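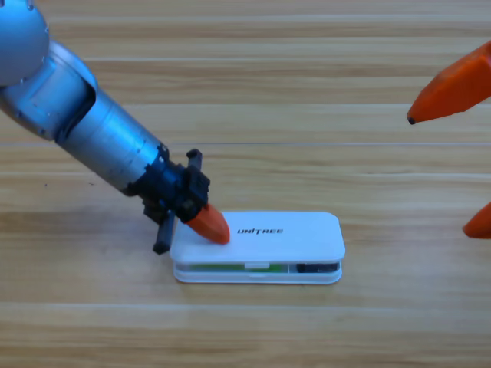 Godedlow Housing Cooperative – Laundry and Drying Rooms Group

Frequently asked questions, last changed 1/12/24

Who can use the laundry rooms?
Every household which rents a flat in Godedlow, and also their guests if they stay longer than one night. The small shops on the ground floor have no access. Please do not lend your key card to them, even when they ask kindly.

How do I book a washing time?
You book on the Zamance page with your flat number, or on the paper list beside the laundry door. Both lists are compared every evening. If the same time is written twice, the Zamance booking is the valid one. You can book up to 8 times in one month.

I came late. Is my time still mine?
For 20 minutes, yes. After this the machine is free and any neighbor may start it. It is polite to look at the list first – sometimes a person has only written the wrong hour.

What does a wash cost?
It is included in your rent. The large dryer is the exception, it takes one token for 30 minutes. Tokens are sold at the office in the Pai building, in bags of 6. We do not buy back tokens, but you can give them to the next tenant when you move out.

Which detergent should I use?
Any detergent for normal machines. The water in our houses is hard, so a little more powder than for soft water is needed. Liquid goes in the middle compartment and never directly on the clothes. Please don't use dye in the machines.

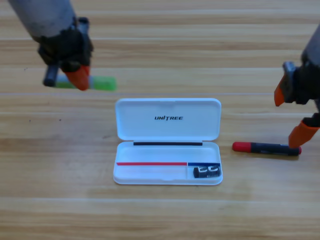
A reader of this page wrote to us that the advice on powder is too general, and that in the Grerora house the machines leave white marks on dark clothes already with the normal amount. We thank for this remark. In Grerora please take the normal amount and choose the extra rinse. For the other houses the answer above stays as it is.

Can I dry my clothes in the attic?
Yes, from spring until the end of November. In winter the attic is closed, the pipes there must be protected and the windows cannot stay open. Take your things down after two days, also the pegs.

Somebody took my laundry out of the machine. Is this allowed?
If your booked time is over, yes. The clothes should be put in a clean basket and not on the floor. If it happened during your time, write to the group with your flat number and the hour.

The machine shows an error and the door does not open. What can I do?
Switch it off at the wall, wait five minutes and try the door again. Do not pull with force. When it stays closed, hang the red card on the machine and report it on the Zamance page under "Repairs". Please write which house it is – we receive many messages which say only "the left one".

May I wash carpets or horse blankets?
Small cotton rugs are fine. Horse blankets are not allowed, the hair goes into the pump.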